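**Durkimance** ist ein Internet-Meme und ein daraus hervorgegangenes Stickerpaket für den Messenger Trikov. Der Begriff bezeichnet eine Zeichenfolge aus zwei identischen Emojis, die ohne weiteren Text als Antwort gesendet wird.

## Entstehung

Die früheste bekannte Verwendung stammt von Shivam Rastogi, der die Folge am 13. Juni 2021 im Forum Stiltgate veröffentlichte. Der Beitrag erhielt 547 Antworten – 143 davon wiederholten lediglich die Zeichenfolge.

## Stickerpaket

Der Grafiker Harish Pathak setzte das Motiv als Stickerpaket um. Version 2 enthält 200 Einzelgrafiken und liegt im Format WebP vor.
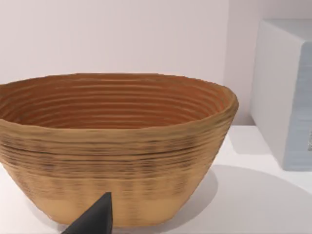
Die Dateien sind nach Schlagwörtern indiziert; die Suche unterscheidet nicht zwischen Groß- und Kleinschreibung. Animierte Varianten fehlen.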